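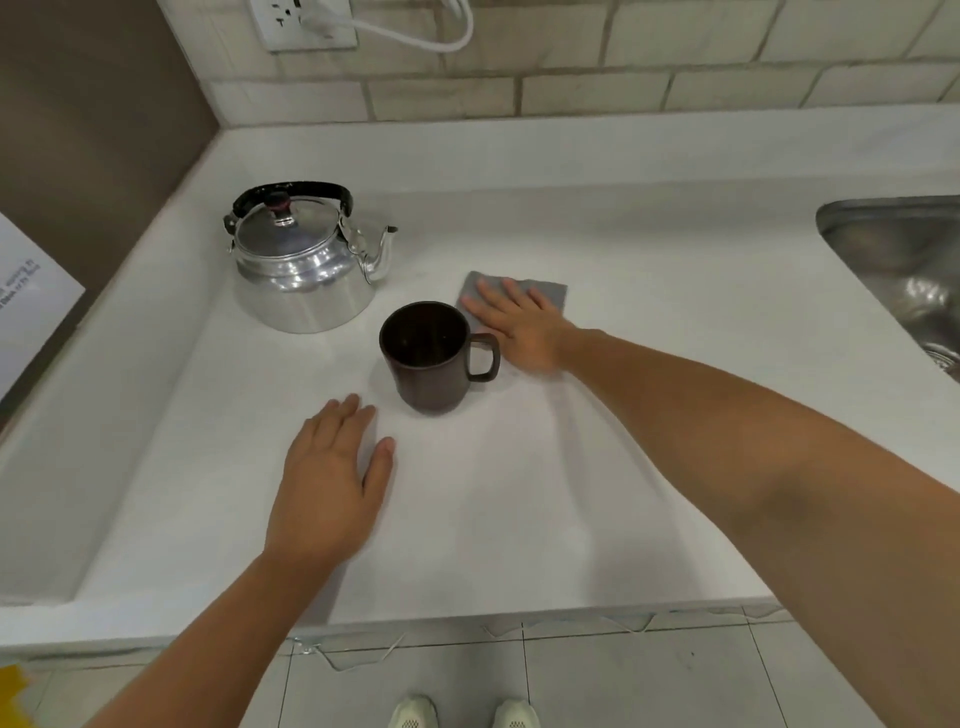

A reader wrote in after my April piece on planners that all this talk about task graphs is a dodge, and that the hard part of wiping a counter is knowing when you're done. I read that comment out loud over the phone to the software lead at Anberg, half expecting an argument, and got a long laugh instead.

"Can I hire that person?" she said. "That's most of my year, right there."

Anberg writes control and planning software for household arms. They don't build the arms, and she got a bit prickly when I mixed that up (my fault, I'd skimmed the site). Their planner is called Girkisby, and underneath it there's a perception layer named Irken, and if you ask where the names come from you'll be told it was very late. I had questions about both. We mostly ended up on wiping.

I wanted to know why, of all the chores. Surely folding laundry gets more attention?

"Folding has a nice end state," she told me. "You can look at a folded towel and score it. With a counter, you're scoring something you can barely see. A streak on a white surface is a few gray levels off from the surface. So is a soft shadow. Then somebody leaves a shiny kettle in the corner, and now you've got a second counter reflected in the kettle, and the first version of Irken was thrilled about that. It wanted to go clean the kettle's counter too."

I've looked at the photo at the top of this page a lot since we talked, and I see her point! The kettle has the white counter all over its side, and the streaks between the two hands are so faint that I went right past them the first time.

So how does the software deal with reflections? She said they tried masking anything shiny and it was a mess, because sinks are shiny and half the useful edges in a kitchen belong to the sink. What they do now is keep a map of the surface in patches, each with a score for how sure Irken is that it's looking at counter. A patch that slides around as the viewpoint moves, the way a reflection does, loses points fast. A patch that stays put earns them back. It takes up to 30 video frames to settle, and she would love for it to be fewer.

"People think you look once and then act," she said. "We look the whole time. The hand is in the way for most of it anyhow."

That got us onto hands, and onto a part I hadn't thought about at all. When a person wipes, the cloth hides the very spot being cleaned. The forearm hides a bunch more. Girkisby has to plan strokes over an area it can't currently see, then move off it and check. Her team calls this the peek, and there was a real fight over how often to do it. Peek after each stroke and the whole thing crawls along. Peek only at the end and you may have been smearing jam for a minute.

They settled on 3 strokes, then a peek, as the default. I asked if there was a study behind the number.

"There was a whiteboard behind it," she said. "We tried 2 and it looked nervous. I know that isn't a technical term."

And the mug? I asked because at my house there's always a mug. Do you move it or go around it? Early on, Girkisby treated everything on the counter as an obstacle with a safety margin, which left a neat dirty ring around each object. These days every object gets a cost for moving and a cost for leaving, and the planner compares them. An empty mug is cheap to move. A mug that might be full isn't, and from most angles Irken can't tell, so it assumes the worst and wipes close to the base with a folded edge of the cloth. The cloth is its own headache. A flat fold is fine, but once it bunches up the contact model is guessing, and the controller drops its speed until the force readings calm down.

The tooling was what she got most excited about, which surprised me a little. Every night the team replays 300 recorded wipes against whatever was merged that day. The report shows coverage, peeks, and a thing labeled "regrets," meaning patches the planner called clean and later changed its mind about. She'd been using Gallagher, the log viewer they wrote in-house, to scrub through regrets that same morning, and she kept breaking off to tell me about one (a tile grout line, apparently, scored as a crumb trail).

I went back to the reader's question before we hung up. When is it done?

"When another pass wouldn't change the map," she said. "So there can be a stain that's been there for years, and we'll wipe it, see no change, wipe it again, and stop. We flag it and move on. My mother would not accept that, and I've had requests from testers for a stubborn mode. It's on the list, under the grout thing."

I've asked for a look at stubborn mode whenever it exists. If you have a counter question for her, put it in the comments and I'll pass it along with mine, which is about cutting boards.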